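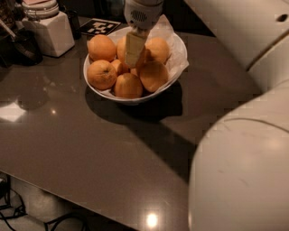 Prüfliste Kirchenraum vor dem Erntedankgottesdienst

Geprüft von: Toshio Amano, ab 7:30 Uhr

1. Hauptportal und Seitentür
Beide entriegelt, Fluchtweg frei. Die Seitentür klemmt unten, Firma Priedītis ist verständigt.

2. Kerzen am Altar
Abstand zum Erntekranz zu gering, Leuchter versetzt. In Ordnung.

3. Weihrauch
Kohle nur in der Sakristei anzünden. Löschdecke hängt am Haken.

4. Feuerlöscher
2 Stück, Nr. 115 und Nr. 193. Plombe an Nr. 193 fehlt, Austausch bis Dezember.

5. Bestuhlung
Zugelassen sind 251 Plätze. Zusatzstühle im Mittelgang wieder entfernt.

6. Empore
Geländer fest. Notenpult des Chors steht vor der Treppe, bitte mit Frau Jallow klären.

7. Lautsprecher
Kabel am Ambo abgeklebt. Mikrofon geprüft.

Offen: Punkte 1, 4 und 6.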